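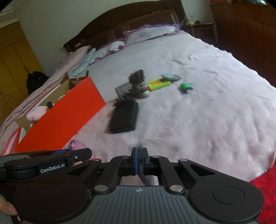
Delwyn McAlister asked, when the draft of this section went around, whether a room tidied with the gripper counts as a tidied room on the time sheet. It does. It is entered on the same sheet at the same rate, and the extra time goes in the column marked G. The answer has been added to 4.6.

Section 4. Working a bedroom with the hand-held gripper

This section is for Lanness housekeeping staff who work in family homes and have finished the half-day introduction at the Hapeta office. It covers beds and the things left on them. Kitchens are in Section 5 and bathrooms in Section 6.

The recordings you make are used to train the tidying robot that Lanness plans to put on the Restetti route first. Housekeepers on that route will keep their homes. Small-item pickup will move to the robot, and bed making, laundry and the final check will stay with staff. Questions about hours on that route go to your route lead, and the person who issued your gripper can't answer them.

4.1 Before you enter the room

1. Check on your tablet that the household has agreed to recording in this room. Consent is given room by room. If the room is not listed, leave the gripper in its case and tidy by hand.
2. Take off rings and bracelets. Roll long sleeves to the elbow.
3. Open and close the fingers five times. They should meet evenly along the pads.
4. Look at the pads. A pad that is lifting at a corner or has lint stuck to it needs attention before you start. Wipe with the dry cloth from the case. Do not use spray cleaner on it.
5. Start the session in the Storkell app and pick "Bedroom, bed surface."

Note: If the app shows code 534, the gripper and the tablet are not paired. Close the app, open it again and hold the tablet next to the gripper. If the code comes back twice, call the equipment desk at extension 3652 and carry on with the room by hand.

4.2 Setting up at the bed

1. Leave the bed as you found it. Do not spread the toys out or line them up to make them easier to reach.
2. Move people and pets out of the room. A child who wants to watch can do so from the hall, behind the door line.
3. Turn on the ceiling light, even in the daytime.
4. Stand at the side of the bed with the most floor space. Check for rugs, bags and quilt edges where you will put your feet.
5. Choose where things are going. If there is an open box or basket on the bed or near it, use that. If there isn't, bring the gray bin from the cart and put it on the floor.

Caution: Do not kneel on the bed while holding the gripper. Reach from one side, then walk around for the rest. If the bed is against a wall, finish the far side by hand and mark those items "not recorded."

4.3 Picking up

1. Hold the gripper over the blanket with the fingers pointing away from you. Keep your own fingers behind the linkage.
2. Bring it toward the first item at a steady pace. Walking speed is too fast. If you are used to clearing a bed in one sweep, expect this to feel slow for the first week or so.
3. Close the fingers on the item. Soft toys should be taken by the body, not by an ear, a tail or a tag.
4. Lift straight up until the item is clear of the blanket. Pause for a slow count of two.
5. Carry it to the box, lower it in and open the fingers. Do not drop or toss it.
6. Go to the next item. Work from the near side to the far side.

If an item slips, leave it where it fell and pick it up from there. Do not stop the session. Dropped items are wanted in the recording and they are not held against you. The desk does not keep a drop count for any employee.

4.4 Items that need extra care

Long or round toys. Tubes roll on a soft blanket. Come in across the middle and close slowly.

Flat items. Slide one finger under the edge where the blanket gives. After three tries, lift the item by hand and press "Skip."

Pouches and cases. Pick up closed ones only. If a pouch is open, close it by hand first, without looking through it.

Very small parts. Anything smaller than a bottle cap goes by hand into the small-parts cup.

Fluffy blankets. Long pile gets caught between the fingers along with the toy. If you feel the blanket lift, open, back off and try again from higher up.

Caution: Glass, medication, phones and anything with a cord are always moved by hand and never recorded.

4.5 Ending the session

1. Press "Finish" before you put the gripper down.
2. Put lids back on boxes by hand.
3. Straighten the pillows and blanket as usual. Bed making is not recorded in this version.
4. Play back the first few seconds on the tablet. If a face, a letter or a family photo shows clearly, press "Withhold." The clip stays on the tablet until the desk has looked at it.
5. Wipe the grip and the pads, close the fingers and return the gripper to its case.

4.6 Time and pay

A bed surface is booked at 19 minutes with the gripper. If it takes longer, enter the real time in column G and do not shorten the rest of the room to make up for it. If your wrist or thumb gets sore, stop, switch hands or finish by hand, and enter the time the same way.

You can hand the gripper back at any point and stay on your route. Tell your route lead by Thursday so the next week's cases can be packed. Homes where the housekeeper has handed it back are taken off the recording list, and no one else will be sent in to record there.

Cases go back to the Hapeta office on the last working day of the month. Leave the tablet switched on in the case until the green upload light goes out.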